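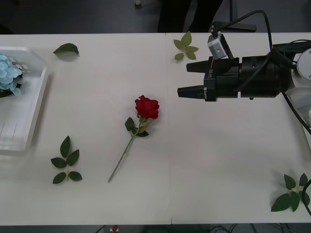
Droltard says it held out for years before letting artificial flowers through its door, and gave way only when a customer in Kerkness pointed out that the real ones died every Tuesday regardless.

The flower shop and mail-order house has now given in completely. Its first range of artificial stems, called Østergaard, goes on sale this spring with 40 kinds, among them a long-stemmed red rose, a pale blue bloom on branching stems and several sprigs of plain green leaves for filling the gaps.
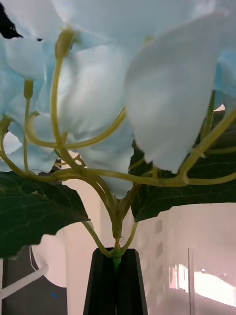 KERKNESS, May – Stems are sold singly or in a kit of 146 pieces, leaves included. The kit comes with a printed guide to arranging them, which runs to 4 pages and spends one of those on how to stop fiddling.

Leaf sprigs are packed separately from the blooms, so buyers can decide for themselves how leafy a rose ought to be. Opinions in the workroom differed – at some length – and the company has declined to take a side.

The range was tried out in about 489 homes over the winter. The most common complaint was that guests kept watering it.

Care is limited to dusting. Vases are sold separately under the Tendon name, in white or a slightly different white.

Østergaard stems can be ordered from Droltard by mail or picked up at the Kerkness shop, which opens at 9 a.m. and closes for lunch.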